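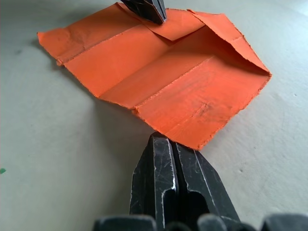
**Figure 3.** Orange sheet with torn edges, partly folded; a triangular flap is turned back at the upper right.

### 4.2 Ragged edges

Folding manuals assume a clean rectangle, an optimism our stock did not share. Of the 72 sheets in the Steddale set, 30 had torn borders like the one in Figure 3, where the creases run straight and the outline does as it pleases. "Align the edges" is poor advice when the edge is mostly fringe. We therefore scored each fold against the nearest crease.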